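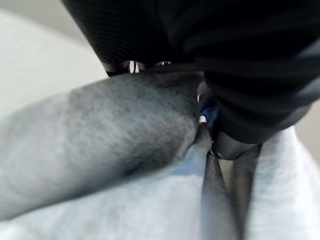
Grey: a gallery

Posted 1/5/19 in Rooms & Laundry

We moved into the flat on Prendbridge in December with two suitcases, a kettle and what I believed was a reasonable range of coloured clothing. I was wrong about the colour. After a few months of folding it I can report that our household owns clothes in grey, light grey, the grey that used to be white, and one blue item that everybody fights over.

Melati Pangaribuan, who shares the lease and most of the blame, suggested I write up the sitting room while it was looking presentable. It wasn't, but I'd already cleared my Saturday. The plan was to sort the clothes pile, get the loveseat back into use as a thing people sit on, and put the results on this page so that Azlan Yeoh would stop asking whether we'd bought furniture yet. (We have, Azlan. Come over. Bring a chair.)

The pile began at knee height. Fuzzy things go first under my system, mainly so I can stop picking their fluff off the other things. A fleece doesn't fold so much as agree to be rolled, and it reserves the right to change its mind once you've turned your back. Straps and drawstrings get tucked inside, or they'll find a drawer handle. 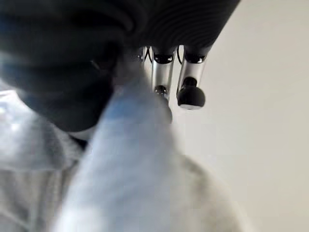 The walls were the argument of the summer. I wanted a proper colour. Melati wanted to keep the bond. We brought home a sample pot called Jotwood, which on the lid was a warm honey and on the wall was a school corridor, and that settled it. We've kept what the landlord gave us, a plain beige at this end of the job, and I'll admit that anything pale blue looks rather fetching against it. I've since proposed a blue cushion. The proposal is under review.

Folding itself goes quickly once you stop caring about sleeves. Ambros Sutter, from upstairs, folds everything around a piece of cardboard and gets a stack like a ream of paper. I've tried it. Mine came out like a ream of paper that had been through a creek. These days I fold in half, fold in half again, and press down with a confident forearm. If it stays shut until it reaches the shelf, that counts.

The shelf, for anyone following along from the last post, is still a Plulener, still leaning slightly to the left, and still missing the little plastic cap. It cost $97 and has never once apologised. 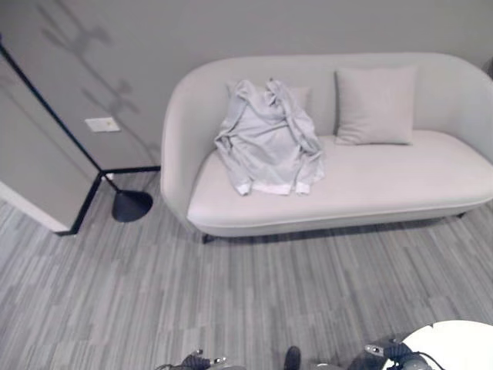 Which brings me to the loveseat, the only piece in the place we chose on purpose. We found it secondhand for $329, down from $700, and it took three of us and a lot of swearing to get it up the stairs. The seller called the style "Nasution", which I assumed was a designer and Melati assumed was a sneeze. Neither of us has looked it up.

It's a lovely thing to own and a terrible thing to own near laundry. Any seat that size becomes a shelf the minute somebody walks in with a jumper. House rules now say one cushion each, one garment maximum, and whatever's left on it by dinnertime belongs to the person who finds it. I've done very well out of this and am wearing some of it now.

Still to do: the hall cupboard, the box marked "cables and soup", and the curtain rail, which is 201 centimetres long in a space that isn't. More pictures when the rail is up, or when it's come down again.

Filed under: sitting room, folding, grey
Previous gallery: The Shelf Leans Left
Comments (2)

Azlan Yeoh: I own one chair. I'm not bringing it.

Ambros Sutter: You used the wrong cardboard. Cereal box is too thin. I've left a proper bit outside your door.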